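Zaltolham Language Schools: Network Newsletter
15 Mar 2026

Changes to the regional structure of our English schools

The Board of Zaltolham Language Schools has approved a revised regional structure for its branch schools. The new arrangement takes effect in May and applies to all branches offering evening and weekend English courses for adults and children. Letters have been sent to enrolled students and to the parents or guardians of those under eighteen. The main points are set out in this item for teaching staff, host families and partner organisations.

At present the branches are administered from a single office in Pinau. Enrolment in the northern towns has grown steadily, and enquiries from that area now take longer to answer than the Board considers acceptable. The network will therefore be divided into 2 regions, each with its own regional office and its own academic manager.

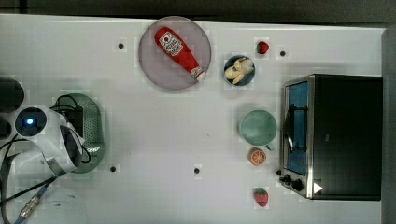

Northern Region

The regional office will be in Huttunen, on the upper floor of the existing school in Station Road. It will be responsible for teacher placement, timetables and textbook orders for every branch north of the river. Telephone enquiries made to a northern branch outside teaching hours will be passed to Huttunen automatically, and students need not make a note of a new number.

The Huttunen school will remain open during the building work. Classes normally held on the upper floor will move to the ground floor for the remainder of the spring term. Students attending examination preparation courses should check the noticeboard at reception on arrival, as room allocations may differ from one week to the next.

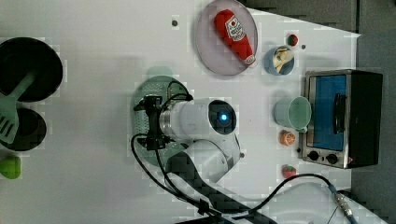
Southern Region

Pinau will continue as the office for the Southern Region and will also remain the Head Office. Payroll, visa sponsorship and the recruitment of teachers from overseas will stay there for both regions. The Fovov branch, which has until now been treated as a separate unit for historical reasons, becomes a full member of the Southern Region and will follow the same term dates as the other schools.

Students at Fovov who have paid for a course under the former calendar will receive every lesson to which they are entitled. Where a course would have run beyond the new end of term, the remaining lessons may be taken at Fovov during the holiday period or at Pinau in the following term. The choice should be made in writing to the branch manager.

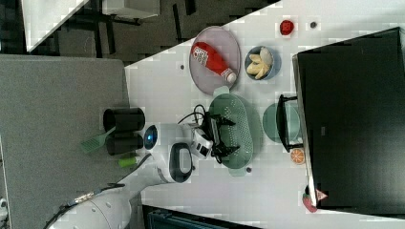

Lesson credits held at one branch may be used at any other within the same region without charge. Transfers between regions will still require a form, although the administrative fee has been withdrawn. Private lesson credits remain valid for the period printed on the original contract, and the change of structure does not shorten or extend that period.

Fees for group courses are unchanged for the coming term. The registration fee for new adult students remains at 800, payable once, and is waived for former students who return to any branch in the network.

Teaching staff

Existing contracts are not affected. Teachers will report to the academic manager of the region in which their main branch is located, and those who work in both regions will be told in writing which manager is responsible for their appraisal. Travel between branches will be reimbursed on the present terms. Claims for journeys made before the change should be submitted to Pinau on the old form.

The induction course for newly arrived teachers will be held in Pinau as before, with a further day of classroom observation at a branch in the teacher's own region. Topics include lesson planning, the placement interview, working with young learners and the use of the network's own course books. 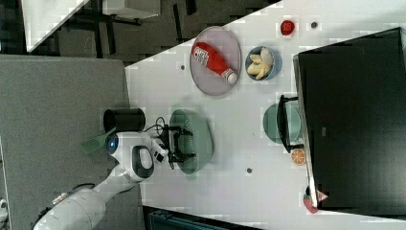 Reading time: 4 minutes

Enrolment and places

The network had 2624 enrolled students at the close of the winter term, of whom 1857 attended group courses. Several children's classes in the north are full, and waiting lists are kept by the individual branches. Parents are asked to join the list at one branch only. Additional beginners' classes will be opened at Huttunen once the rooms on the upper floor are ready for use.

Questions about the new structure may be addressed to the manager of any branch. Staff with questions about their reporting line should write to the personnel section at Head Office, giving the name of their main branch.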